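Draseron Student Robotics Project: Frequently Asked Questions

What is the project?
Draseron is a student project at Limmont College. Members use hand-held grippers to record everyday tasks, and the recordings are later used to train a robot arm in the college workshop. It runs from October until the end of the summer term and is open to anyone enrolled at Limmont, on any course.

Do I need to know how to program?
No. There are two groups, recording and training. The training group writes code. The recording group plans tasks, carries them out with the grippers and checks the results. You can move between groups at the end of term if there is space.

What sort of tasks do you record?
Mostly tidying and sorting. The task list is called Plakar and lives on the shared drive. It has kitchen tasks, laundry tasks, desk tasks and small objects. Small objects is the hardest section, and new members should leave it until they have finished the kitchen section. The jewellery box task belongs there. Beads are awkward to pick up because a bracelet changes shape as soon as you touch it.

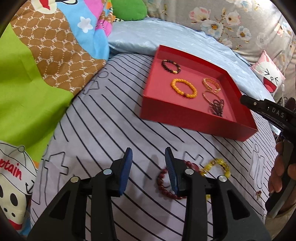

Jewellery box task: some bracelets in the box, others still on the sheet.

Where does recording take place?
Either in the workshop or at home. We encourage home recording, as a robot that has only seen one workbench does badly anywhere else. Patterned sheets, blankets and cushions are fine. Please don't tidy a room specially. Do put away letters, bank cards and anything else with personal details on it.

Can I use my own belongings?
Yes, but the project can't replace anything that gets broken or lost. Don't use valuable jewellery. Costume pieces do the job just as well, and the workshop has a drawer of them to borrow.

How long is a session?
A home session is 2 hours including setting up. Most people need a rest before then, as the grippers become tiring to hold. Stop if your wrist starts to ache.

How many recordings do you need?
The target for the year is 3,000. Failed attempts count towards it if they are labelled as failed. Don't delete a recording because you dropped something.

How should I hold the grippers?
Keep your wrists loose and open the jaws wider than you think you need before you go in. Close slowly. With round things such as bangles and beads, take hold at one point and lift straight up. Dragging a bracelet across the box usually catches the one beside it. 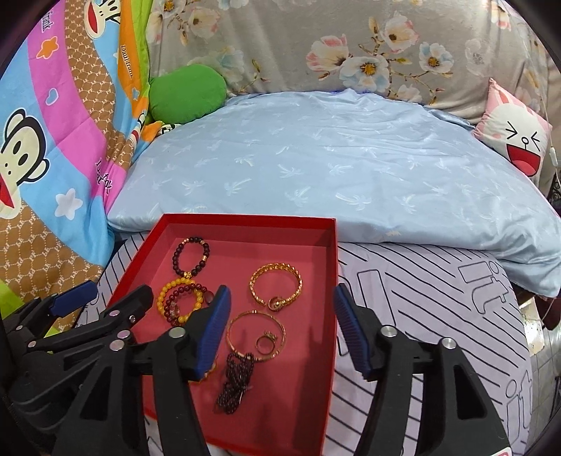 One member of last year's recording group wrote that beads took her a whole month to get right, and that she would have got there sooner if she had practised with a loop of string first. We now keep string in the borrowing drawer.

Is there a competition?
Yes. The Bouchard Cup is held in March between student teams. Each team has 4 members. The tasks are announced on the morning, and sorting small objects has come up before.

Does it cost anything?
There is no fee. Grippers are signed out from the workshop and must be back by 5 pm on the day they are due.

How do I join?
Fill in the form at the workshop desk and come to an introductory session. Bring your student card.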